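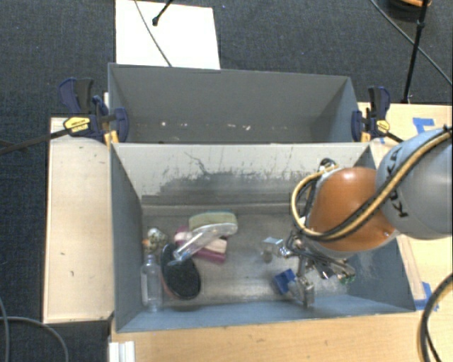 Drutis Sorting Bins, Large: Four Months With the Gray Ones

Reviewed 29 January 2021

I don't trust storage products. Most of them are a way of paying to move a mess from one place to another, and the people who sell them know it. So when Drutis started pushing its large bins as "the last bin you will buy," I ordered six and put them in the garage, where things go to get dropped, sat on and forgotten.

What you get is a plain open tub, no lid. Lids are extra, and I'll come to that. The walls are stiff enough. Drutis says each bin has been through 4000 stacking cycles, which sounds good until you ask what was in it at the time. The leaflet doesn't say. I emailed and got a reply thanking me for my interest in the leaflet.

Mine hold plumbing odds and ends, extension cords, paint stuff, and two loads of what I can only call small parts. The small parts are where any bin this size falls down. Throw in a handful of fittings, a few clamps and a roll of tape, and within a week the thing you need is at the bottom in a corner. Drutis sells a divider set to fix this. The dividers drop into slots molded in the side, and they hold fine if the sections are evenly loaded. If they aren't, the heavy side leans on the light side and the divider pops up. I've stopped using mine.

Weight is the other claim. The label says up to 323 pounds per stack. I got nowhere near that and still had the bottom bin bowing at the long sides by Thanksgiving. It hasn't cracked. I wouldn't put anything I cared about under it either. My old Kasten tubs, which cost less and look worse, sat in the same spot for years with the same junk and never changed shape. Kasten's handles are awful, though, with a sharp edge right where your fingers go. Drutis wins that one easily. The grips are deep and rounded and I can carry a full bin down the steps without swearing.

Now the lids. They're sold in pairs, so if you buy an odd number of bins you own a spare lid forever. They sit on top without clicking. Drutis calls this "easy access." A mouse would call it the same thing. If you store fabric, seed or pet food, look at the Ustitz latching boxes and put up with the smaller size.

Cleaning is fine. Hose, rag, done. The inside corners have a small lip that holds grit, so turn the bin over and knock it. Paint doesn't come off the gray plastic once it has dried, whatever the website says.

I also don't love the reviews on the store page. There are supposedly 1000 of them and a lot say "sturdy and stylish" in that order. Maybe people really talk like that about tubs.

Good: the handles, the flat bottom, the fact that they nest when empty.

Bad: the dividers, the lids, the price next to Kasten, the bowing.

Would I buy them again? Two of them, for things I lift often. The other four could have been anything. If you find them marked down at a place that lets you press on the side walls before paying, do that, and check the bottom edge for warping, which one of mine had out of the carton. The replacement took three weeks and came with a coupon for more lids.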